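Niltia Hand Gripper Set-Up Guide
Section 4: Recording a Garment Session

Before you start, charge the gripper and pair it with the Onu app. You will need a bed or table large enough to spread one garment flat.

1. Open and close the fingers 10 times. They should move freely.
2. Check the four bolt heads on the finger plates. Tighten any that turn by hand.
3. In Onu, select Garments, then New Session.
4. Lay out the first garment and hold the gripper over it. 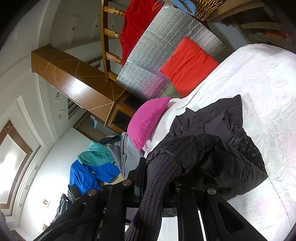

Figure 4-1. Gripper over a black padded jacket, with a sleeve across the plates.

CAUTION: Keep zippers and drawcords clear of the slotted rails. Do not pull a caught garment free. Open the fingers fully and lift it out.

5. Press Record. Wait for the tone before moving.
6. Work at a steady pace. A single clip can last up to 17 minutes. 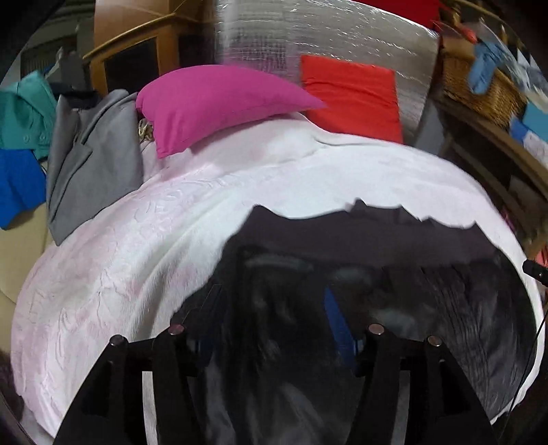 Session storage is set in the Onu app under Device. The gripper holds 452 clips, and older clips are not overwritten when it is full. Give each session a name you can search for later. Glossy dark fabric on a white textured blanket should be tagged Reflective, and other clothes heaped on the bed should be tagged Clutter.

NOTE: Gripper pads are rated for 2,000 cycles. Order replacements from Nosto using the part number in Section 9.

7. Press Stop, then Upload.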